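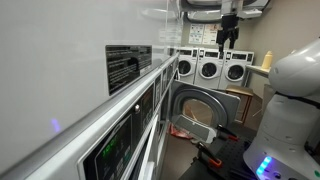

Laundry room, Bollstead: washers and both arms, with a door open and a piece of laundry on the floor beneath it.

BOLLSTEAD LAUNDRY ROOM, EVBRIDGE
Return-to-use safety checklist, robot loading and unloading
Monday, June 20, 2022
Reason for check: arm carried on pulling after a garment caught in a washer door
Checked against: Stojanovska installation booklet, room risk assessment, Drinix controller fault log
Marks used: OK / ATTENTION / FAIL / NOT CHECKED

What happened, for those who weren't in

The arm was unloading a 40 degree wash. It had hold of one end of a long-sleeved top while the other end was caught on the inside of the door, and where we would all expect it to feel the resistance and let go, it went on pulling. The door was dragged round on its hinge as far as it would go and then a bit further. The controller did stop the arm in the end, with fault 226 (pull force over limit), but by then the hinge had taken more of a tug than anyone would like. Whoever was nearest pressed the stop button as well, which was exactly the right thing to do, so please don't let anybody tell you it was unnecessary. No injuries. One torn cuff.

Section A. Before going near the arms

A1. Both arms stopped and power isolated at the wall
OK. The isolator is stiff and needs a good firm turn. I thought I had it off the first time and I hadn't quite, so do look at the pointer as well as trusting your wrist.

A2. Padlock and tag fitted, key kept by the person doing the check
OK. The tag pen had dried up. New one now on a string by the isolator, and I'd be very grateful if it stayed there.

A3. Washers stopped, drums still, no cycle left on pause
OK. One had been left on pause with the door locked. Let it drain and finished it by hand before starting anything else.

A4. Floor clear of laundry, puddles and leads
ATTENTION. Dropped items keep turning up under the open doors. It is the sort of thing we all step over because we are busy, and I include myself, but a sleeve underfoot next to a moving arm is a poor combination. Pick up at each change of load, with the arm stopped first, please.

A5. Stools and other movable things outside the taped area
ATTENTION. People do like to sit down to sort socks and I have no wish to stop them, but we need an agreed spot for the stool. Suggestions welcome on the back of this sheet.

Section B. Gripper and arm

B1. Gripper fingers straight, no chips, no play when moved by hand
OK on one. ATTENTION on the one that did the pulling: a small amount of sideways movement in one finger that I don't remember from the last check. It may be old. I've marked the finger with a dab of correction fluid so that we can tell next time.

B2. Finger pads clean
ATTENTION. Fluff and a film of detergent on both pads. Wiped with a damp cloth and left to dry. This wants doing every day and it has plainly been every now and then.

B3. Gripper opens on loss of grip power, as the booklet says it should
FAIL. It stayed shut. I tried it several times with a tea towel in the fingers and it held on to the tea towel every time. I rang Stojanovska, who were very patient with me, and they say the release setting goes back to "hold" after a software update unless it is changed again by hand. We had an update earlier in June. I can't say for certain that this made the incident worse, since the arm didn't lose power until the very end, but anyone trying to free a sleeve afterwards would have been fighting a closed gripper, and in fact somebody was.

B4. Joint covers sound, no cracks, no weeping grease
OK.

B5. Arm bases and mountings tight, clamps tight
OK. Every bolt tried with the torque wrench. One clamp took a small nip up, nothing alarming.

B6. Cables free through the full reach of the arm
OK. Walked both arms through slowly in hand-guide mode with a second person on the stop button.

Section C. Washers and doors

C1. Doors swing freely and stay where they are put
FAIL on the affected washer. The door drops slightly as it opens and has to be lifted a touch to latch. Out of use, sign on it. Please don't be kind to it and give it just one small wash.

C2. Door seals and rims free of snags
ATTENTION. There is a rough place on the inner catch of the affected washer, and threads the same colour as the torn cuff were still in it. I'm fairly satisfied that this is where the garment caught. Run a cotton glove round the others once a week.

C3. Door lock signal reaches the Drinix controller
OK on all washers tried. The arm would not approach a locked door.

C4. Instruction labels and wall notices readable
OK. I would still like the stop procedure put up in larger print, as my own glasses are not what they were.

Section D. Controller and stops

D1. Pull force limit set to the value in the risk assessment
FAIL. It was set a good deal higher. The log shows it was raised on the day we had the wet bath sheets, when the arm kept faulting and we were all getting cross with it. A perfectly human thing to do, but it was never put back and never written down. Now returned to the proper value. Any change in future goes in the book with initials, even if it is only for the one load.

D2. Every stop button tried, one at a time
OK. Each one brought both arms to a halt, and neither moved again until the reset was pressed.

D3. Time on controller matches the wall clock
ATTENTION. The log gives the fault at 1932, and the wall clock at that moment was showing 4 minutes later. It made piecing the evening together more of a chore than it should have been. Controller time corrected.

D4. Warning sound heard from the corridor
NOT CHECKED. The spin cycles next door were going and I couldn't have sworn to it either way. To be done on a quiet morning.

Result

Arms may be used for loading only, at reduced speed, with a person standing by. No robot unloading until B3 has been put right and tried again with the tea towel, and until Stojanovska have looked at the loose finger. The washer in C1 stays off for people as well as for the arms until its hinge is replaced.

Still to do
B1 finger play: Stojanovska visit, date awaited
B3 release setting: change, retest, write the setting on the inside of the cabinet door
C1 hinge: part ordered
C2 catch: smooth off or replace at the same time as the hinge
D4 warning sound: retest
A5 stool: agree a place for it

If you were on shift that evening and remember it differently, do please write it underneath. I would much sooner have a messy sheet with everything on it.

Added below in pencil: the top was inside out and knotted with a pillowcase when it went in, if that helps.

Thank you, it does. Sorting step to be added to section A on the next printing.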